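5. Taking a reading at home

This section covers daily readings with the Lirero upper-arm blood pressure monitor. It assumes you have fitted the batteries and set the clock as described in section 4. If the display still shows four dashes when you press START, go back and set the clock first, or your readings will be stored without a time.

5.1 Before you start

Do not eat a large meal, smoke, exercise or drink coffee in the 30 minutes before a reading. Go to the toilet if you need to. Take off any thick jumper or jacket. A thin shirt sleeve can stay down, but do not roll a tight sleeve up above the cuff.

Sit on a chair with a firm back, feet flat on the floor and legs uncrossed. Rest your arm on a table so that the cuff is level with your heart. Sit quietly for five minutes with the television off.

CAUTION: Do not use the cuff on an arm with a drip, a dialysis fistula or an open wound, or on the side of a mastectomy, unless your doctor has told you that you may.

5.2 Fitting the cuff

1. Push the air plug firmly into the socket on the left side of the monitor.
2. Slide your hand through the cuff loop. Use the left arm unless you have been told to use the right.
3. Move the cuff up until its lower edge is two finger widths above the elbow crease.
4. Turn the cuff so that the tube runs down the inside of your arm, towards the middle finger.
5. Pull the end of the cuff and press the fastener closed. You should be able to slip one finger under the edge.

Note: the standard cuff is part 3601. The large cuff is part 3623 and is sold separately. A cuff that is too small will give a high reading, so measure your arm if you are unsure – the size range is printed inside the cuff.

5.3 Taking the reading

1. Press START once. The cuff will begin to tighten.
2. Keep still and do not talk. The cuff may tighten a second time if the first attempt was not high enough.
3. Wait for the long beep. The upper number is systolic, the middle number is diastolic and the lower number is your pulse.
4. Wait one minute, then repeat. Write down the second reading.
5. Press STOP to switch off, or leave the monitor and it will switch itself off.

CAUTION: If the cuff becomes painful, press STOP. If it does not go down at once, pull the air plug out of the socket.

5.4 Keeping a record

The monitor stores 1000 readings. When the memory is full the oldest is deleted. To look back, press MEM, then use the arrow keys. To send readings to the Delaunay app, hold MEM until the link symbol flashes, and keep the phone in the same room until it stops.
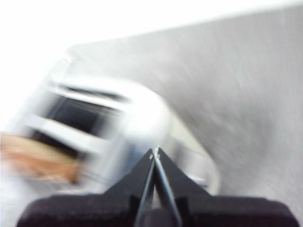

Cludgate, on the owners' page, writes that the morning figures were always higher than the evening ones until the tablets and the reading were put in a fixed order: reading first, then tablets, then breakfast. Clendammont support recommends the same order. Take your evening reading before your meal, at the same time each day if you can.

Do not change or stop any medicine on the strength of your own readings. Take the record to your doctor or nurse.

5.5 If a reading fails

E1 – the cuff is loose or the plug is not fully in. Refit both and wait one minute.
E2 – you moved or spoke. Rest and try again.
E3 – the cuff was over-inflated. Take it off, wait five minutes and start again from 5.2.
Battery symbol – replace all four batteries together. Stored readings are kept for 20 minutes while the batteries are out.

If the same code appears three times in a row, stop using the monitor and see section 9.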